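A few things I've learned about being creative when you're tired, shy and not especially young anymore (a long thread, so get comfortable)

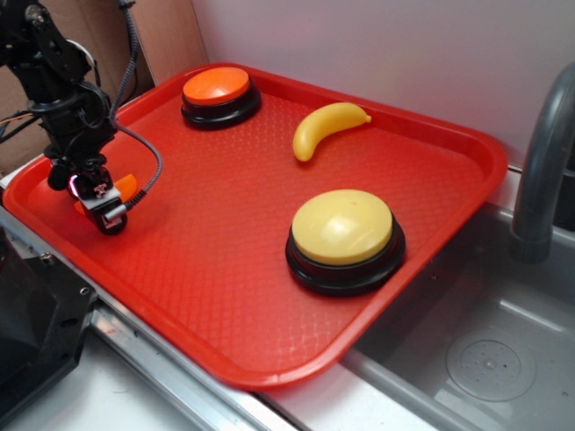
I started writing little songs and sketches again in February, after a long stretch of telling people I was "between ideas," and I want to put down what helped while I still remember it. The first thing was lowering the bar until I could step over it in slippers. I gave myself 30 minutes at the kitchen counter before breakfast and permission to be terrible. And I stopped waiting for grand subjects! If all you've got to look at is a red tray with a toy banana and a round orange button on it, then you write about a banana who is dying to push the button, and you find out what kind of banana she is. Mine was a worrier. She got two verses and a bridge.

2/ I used to think confidence was something other people were handed at birth, the way some people get nice hair. Then I spent one whole summer doing children's theater at a place called the Rindia, and I watched the bravest performer in the company throw up in a mop sink before every show. Every single one. She'd rinse her mouth, fix her crown, and go out there and be magnificent. I think of her whenever my hands shake.

3/ Please keep the bad drafts. I have a folder with 579 of them in it (I looked last night, a little after eleven, when I should have been asleep) and most of them are every bit as bad as I remembered. But there was one line about my grandmother's coat that I'd completely forgotten writing, and it made me cry into my tea.

4/ Someone asked me once, after a reading in Gotska, whether I minded that there were only three people in the audience. I said no, which was a lie, I minded terribly for the first ten minutes. Then one of them laughed at a part I hadn't known was funny, a big honking laugh, and I've been reading it her way ever since. I'd do that whole bus ride again for that laugh.

5/ Be careful who you show things to early on. I don't mean hide it. I mean that a new idea is like bread dough and some folks can't walk past it without poking. Find the friend who asks "and then what happens?" and show it to them first. The pokers can have it when it's baked.

6/ On getting older: my aunt took up the accordion at 67 and she was not good at it. She would tell you so herself, loudly, over the accordion. She played at every birthday we had, and the little ones danced as if she were the best band in the world, and I don't believe I've ever seen anybody have a better time being not good at something.

7/ I've been turned down a lot, and I still take it personally for exactly one evening. I make toast, I complain to the dog, I watch something with a baking tent in it. In the morning I send the piece somewhere else. I'm not sure that counts as being tough, but it does get the mail out.

8/ Rest is allowed. I know some of you are reading this at the end of a double shift with a baby monitor next to you, and you don't owe anyone a poem tonight. The poem will keep. Mine kept for years in a shoebox under the winter boots, and they came out smelling a bit like rubber but otherwise fine.

9/ And if you're embarrassed that you still want it after all this time, the singing or the painting or the puppet show, well, I'm embarrassed too, pretty much daily. Come sit by me. I'll go first if you like.

10/ Okay, the kettle's going and I've talked long enough. Tell me what you're making, even if it's only a title so far. I love titles.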